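Home | Reviews | Kits | Parts Bin | Forum

Soson two-arm kit with the Firon finger set, reviewed
By the bench desk, August

I've wanted a pair of small arms on my bench for years, and after a month with the Soson I'm a little in love. The kit comes as two arms, two grippers and a bag of hardware I still haven't gotten to the bottom of. I paid $1,543 for mine with the Firon printed fingers added on, and the fingers are what I want to talk about most.

Setup took me one long evening. The arms bolt down at the table edge and the calibration wizard walks you through each joint in turn — slow going, but it only made me redo one. The manual runs 127 pages and the wiring chapter is the good one. Read that before you plug anything in! The software chapter was clearly written for an older release, and I had to hunt through the Grineck forum to find where the speed limit setting had moved.

Handoffs are where a two-arm kit earns its money. You set a meeting point, tell each arm how to approach, and then you tune, and tune some more. My first 20 tries were a mess. After that I slowed down the last bit of the approach and it got a whole lot better. 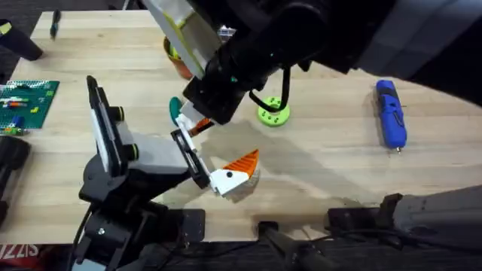 Both arms over the middle of the table.
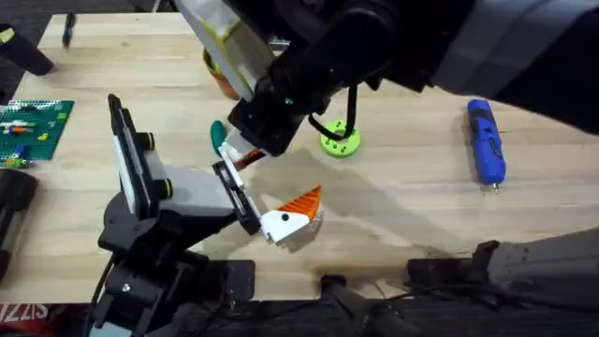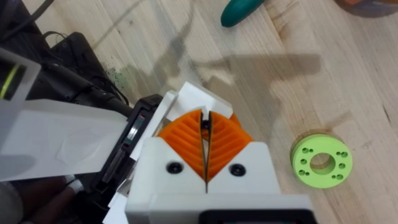 I came to the Firon set from the plain hard jaws on my old Ouellet arm, which either dropped things or crushed them. The fin-ray style gives a little as it closes, so you can be sloppy by a hair and still get your grip. You can see the slanted ribs inside the orange fingers in the close view from the gripper, and those are what do the bending. I'd love a softer tip for really small parts, and a spare pair in the box would be nice.

Gripes: the cables need more thought than they got. Leave plenty of slack at the wrist and run every joint through its full range by hand before you start a program. The power brick hums, too.

I'd buy it again tomorrow. Next up I want to try sorting screws with it, which may be a terrible idea.

Related reviews
Grineck bench clamps, 2 sizes compared
Ouellet single arm: one year on
Firon filament dryer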